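Zwischenbericht April, Projekt Midau – Werkstatt Zindlow

Der zweiarmige Aufbau läuft. Harsh Khurana hat die Verkabelung übernommen, 6 Leitungen werden noch beschriftet.

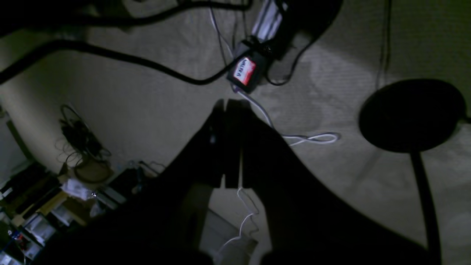 Vom Budget sind 90 Euro übrig, geplant für Ersatzfinger. 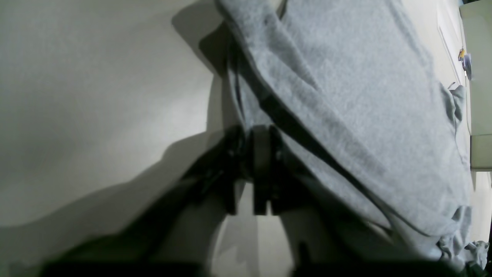 Greifer an der Kante des grauen Fleecestoffs

Offen ist die Abstimmung beider Arme.

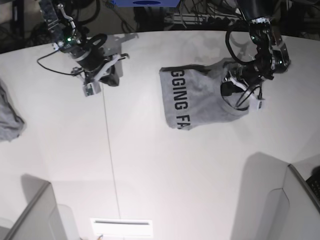

Die Faltversuche beginnen im Mai. Riaan Visser schreibt den Ablauf, zunächst für graue Teile mit großem schwarzem Aufdruck wie auf dem Tisch.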